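Unit 5: Packing mixed food for insulated carry

Course notes, Skorari short course in food handling and packing. Read before the practical. Bring a pencil and the unit 4 worksheet.

## 5.1 Scope

This unit covers a small mixed order, one that combines shellfish, bread, and packaged items, going into a single insulated bag. Bulk loads are treated in unit 7. Hot and cold items are never combined in one bag in this course. An order that contains both is split at the table.

The working surface is set out before any item is picked up. Food goes on one side and the bag stands open on the other, so that nothing has to be carried across the open bag.
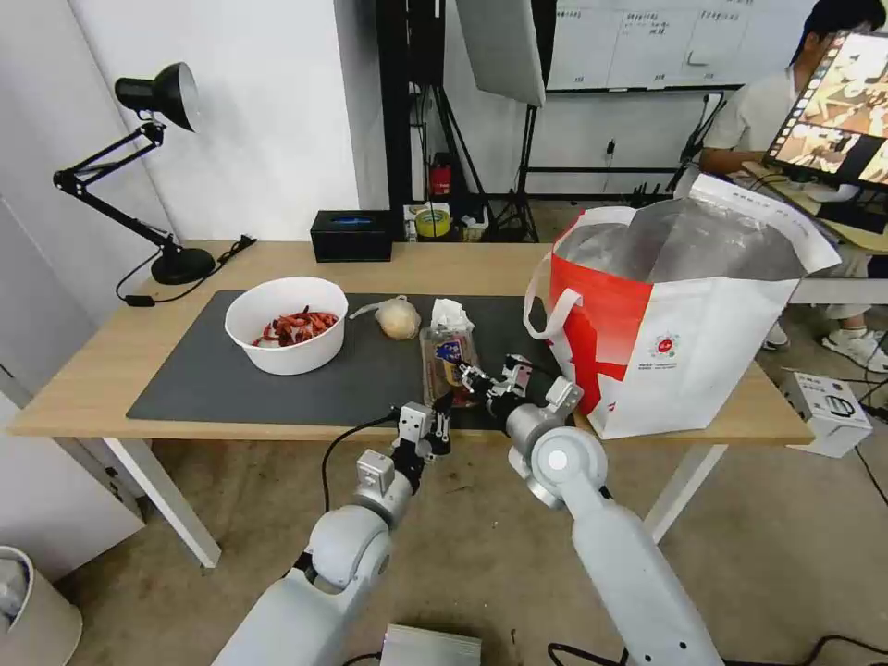

*Imolside, 19 June 2021*

The setup uses a foil-lined tote at the right of the table and the food on a dark gray mat. The crayfish are in a round white bowl with no lid. An open bowl is acceptable for sorting and portioning. It is not acceptable for transport, and its contents must go into a closed container before they enter the bag.

Definitions used in the rest of the unit:

- **Primary wrap:** whatever touches the food. For the bun, this is the clear plastic bag.
- **Carrier:** the insulated bag, including its lining.
- **Headspace:** the unfilled volume between the top item and the closure of the carrier.
- **Crush item:** any item that deforms under the weight of another item in the same order.

## 5.2 Order of loading

1. Stand the carrier upright and pull the lining fully open.
2. Load closed rigid containers first, flat on the base.
3. Load sealed packets upright against the side walls.
4. Load crush items last.
5. Fold the lining over the contents, then close the bag.

Tomatoes count as crush items when bagged. In a rigid container they are loaded at step 2. Bread is always a crush item, whatever its wrap.
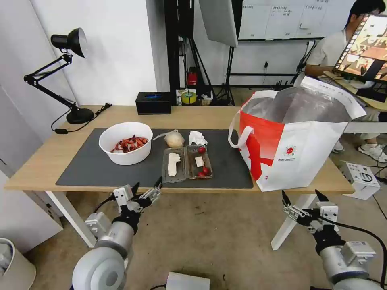 Fig. 2. Clear containers at the front of the mat; bowl and wrapped bun behind.

Containers holding more than one kind of food are labeled by the most perishable item. Keep each container level from table to carrier. Paper napkins are not used as packing material between containers, and a used napkin is discarded before loading begins.

## 5.3 Shellfish

Cooked crayfish have hard, irregular shells and claws that can puncture thin film. Use a rigid container with a fitted lid, and fill to 80 percent of its depth. Do not press the shells down to make the lid fit. Divide the portion instead.
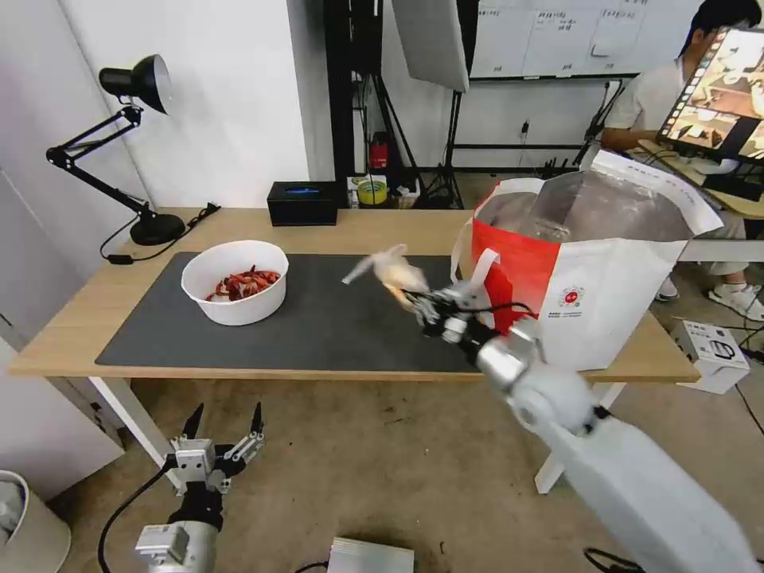
Where the portion is sold by weight, the scale is zeroed with the empty container on it. The practical uses a container capacity of 1,000 ml. Students using the deeper Valdebenito containers should recalculate the fill line and write it on the worksheet.

Loose shell fragments go in the waste container. Wipe the mat before handling bread. Gloves are changed at the same point.

## 5.4 Practical

Work in pairs. One student packs and the other records the loading order, then change places. Marks are out of 100, with 5 deducted for each item loaded out of sequence.

Worksheets go to Rocío Pereyra. Questions on the shellfish section go to Ute Kuhlmann.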